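Kaede Nakajima
Spent Saturday morning on the long white counter in the back room at Trerkomby. Posting as I go because two people asked how we are dealing with the slots.

Short version for anyone new: we took over the room in May, counter included. It has rectangular openings set into the top, with thin metal rims. They look like they were meant for dropping waste through.

The top itself is fine. Glossy, wipes down with a damp cloth and a bit of dish soap. It shows every streak under the lights, so I go over it again with a dry towel.

The rims are the slow part. Dust packs in where the metal meets the white surface. An old toothbrush gets most of it. I tried a scraper from Plarby first and stopped after 10 minutes - too wide for the corners.

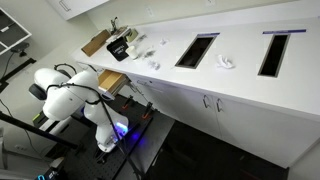 The counter from the table side, two of the slots showing.

The black table is clamped up against the cabinets, so I cleaned along that side by reaching over. The clamps stay on. Moving the table means leveling it again and I did that once already this year.

Do not wipe the table top with a wet cloth. It is full of small holes and the water sits in them. Vacuum with the soft brush, then a dry microfiber. Same advice I gave last time.

Ghorbani quoted us 97 dollars for a pair of covers cut to fit the slots. Clistum said 50 but they only do one thickness. I am leaning toward Clistum. I still need to measure the openings properly - the tape I had with me was missing its first inch.

If you have covered openings like these, did you go flush or let the lid sit on the rim? Flush looks better but I worry about getting it back out.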